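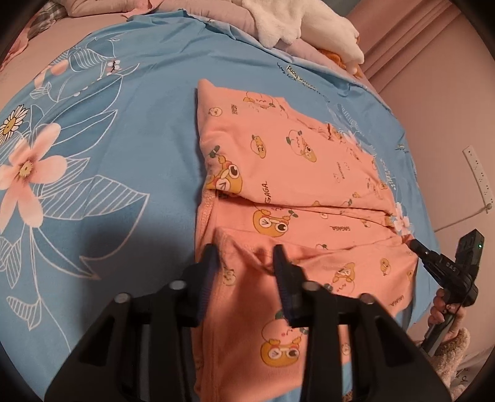

My arms know folding better than any machine will, one of the women at Cader told me, and she wasn't smiling. Fair enough! She has folded kids' clothes there for 19 years. Now half her shift goes to showing a computer how it's done, with a gripper in each hand (she says they feel like oven mitts with teeth).

I tried it on a little cotton top and made a mess of the sleeves. She did 200 pieces that day. The pay's the same, the pace is slower, and her wrists hurt in new places.

What happens once the robots at the Mileo warehouse learn? The manager promised retraining for all 12 folders. My new friend wants that in writing, and she has asked for it twice since July.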